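# Keeper won't come off his line on crosses. Fix the keeper or fix the back four?

**flekport_dad4**

Hi all, long post sorry. I run the under 14s at Flekport, second season doing it. We ship goals from corners and wide free kicks. Nearly all of them. Open play we're fine, better than fine, kid in goal is a really good shot stopper. Reflexes, brave at feet, kicks it a mile.

But crosses, no. He stays on his line. Ball drops at the edge of the six yard box and he's standing there watching it. Lost 4-3 to Drollow last week and all four were headers or scrambles from corners. All four!

Things I've tried:

- telling him to come for everything (he came for one, missed it, goal, hasn't come since)
- a man on each post
- zonal, for two games, total mess
- catching practice with no one near him, which he's great at

He's 13, not the tallest, and he's gone quiet since Drollow. Other parents are starting to say stuff on the touchline. There's a bigger lad who would go in goal if I asked but he can't stop a shot to save his life.

So do I work on the keeper or set up the defense so he never has to come? Next game is the cup and I've got one session before it, maybe two. Also is there a rule of thumb for what's his ball and what isn't. I played left back, badly, I don't know keeping at all.

Thanks

---

**Armindo Loureiro**

Both, but the keeper first. And don't swap him out. Please. You take a 13 year old out of goal after a game like that and he's done with it.

I kept goal for a long time at a level no one would pay to watch and I was exactly this kid. On the line, hoping. What changed it was a coach at Texier who stopped saying "come for everything". Awful advice. No keeper comes for everything. He gave me a box instead. Four cones, smaller than the six yard box, and anything dropping inside it was mine. Anything outside, I shout AWAY and set myself for the shot. That was the whole rule. Took the guessing out.

Start his small. Then make it bigger over the season, not over a week.

For the session:

1. Hand-thrown balls first, high, from the side. Not kicked. Kids can't cross well enough for it to be useful practise and you spend the night fetching balls.
2. One passive attacker. Just stands there. Keeper has to go round him or over him.
3. Then same attacker jumps but doesn't challenge.
4. Then a real challenge, with a defender as well.

You did step 1 and then sent him out on match day to face step 12 basically.

Teach him to punch. Everyone skips this. A short keeper in a crowd should be punching, two fists, high and wide. Catching is for when he's got space. If he knows a punch counts as a good result he'll come more often, guaranteed.

Starting position too. Bet you he's standing right on the line at corners. Move him off it a yard or two, middle of the goal, body half open to the field so he can see the runners. Half the time they don't come because they're already too far away to get there and they know it.

And the shout. "Keeper's" if he's coming, "away" if he's not. Loud, early. Make the defenders drop out when they hear it. If they collide with him once he'll go back to his line, I did.

When he comes and misses, you clap. I mean it. Tell the parents as well.

I wrote up the season we did this with the juniors for the club page, it's where I keep the drills.

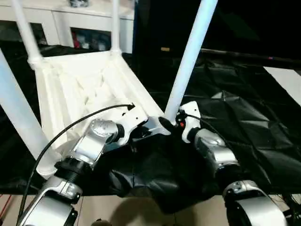 *White chair, tipped over.*

Main thing, say to him in front of the others that he's your number one. Before the cup game, not after.

---

**cornerflag_7**

put the tall kid on the near post and tell him to head it. worked for us. most corners at that age dont get past the near post anyway

---

**Odette Riviere**

Agree with nearly all of Armindo's, disagree on the order. With one session before a cup game you are not going to rebuild a keeper's confidence. You can fix the defense in an evening though.

Go man to man on their best three headers. Just three. Your bigger lad stands free in front of the keeper, at the front edge of the six yard box, marks no one, attacks the ball. Near post covered, far post I'd leave. One up the field so they have to keep people back.

Then the job that gets forgotten, someone whose only task is to keep bodies off the goalkeeper. We lost a semi with Hoter girls becuase two of theirs just stood on our keeper's toes every corner. Ref wasn't interested. After that we had a minder and it stopped.

Wide free kicks, hold your line higher. Edge of the box if they'll stay there. If they drop early the keeper has no room to come into and you can't blame him for staying home.

Last one and it's boring. Stop giving away so many corners. Watch how many come from a defender knocking it behind when he had time to turn out. Ours did it constantly, under no pressure at all.

Do the cone box thing after the cup, through to April. It's a good drill. Just not a one-week drill.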